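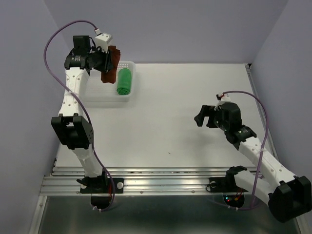
Zendano Cloth Folding Set
Data card, revision 8

Summary
The set covers the folding of small household cloths and their placement in a plastic basket. It holds 2425 episodes, each stored in its own directory with an annotation file. Recording ran through May. Maintainer: Heather Hollis. Annotation lead: Ghassan Kassab.

Materials
Cloths are small towels in plain colors, including green and reddish-brown. The basket is translucent white plastic with a perforated side. The work surface is a white tabletop with plain walls on three sides.
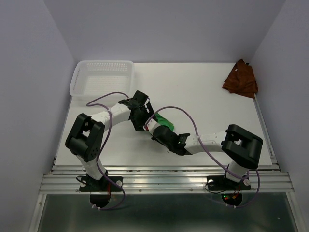 Cloths not yet folded may lie anywhere on the tabletop, flat or crumpled. Position and orientation are not standardized. Sewn-in tags are left on, and a tag may end up inside or outside the final fold – both count as valid.

Annotation
Each episode carries a start state, a fold label and an end state. Fold labels are half, quarter, roll and other. Episodes marked "other" were reviewed a second time by Yu-na Bang. Cloth color is a free text field, so expect spelling variants.

Splits
train: all episodes not listed below
val: 600
test: 40 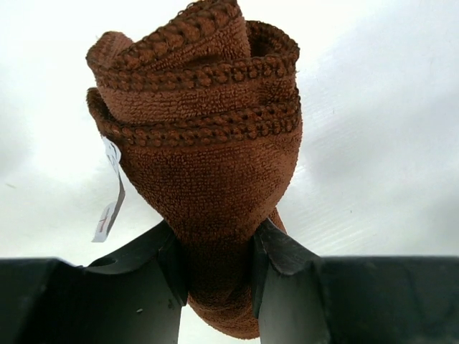
Does a rolled towel count as folded?
It is labeled "roll" and treated as a completed fold if it holds its shape when released. A bundle that opens on release is labeled "other".

Known issues
Brown terry and dark shadow are hard to separate in the segmentation masks, mainly along raised trim. Mask edges on the basket are coarse where the side is perforated.

Changes
Revision 8 – fixed duplicate episode IDs in val, reported by Tipene Paewai.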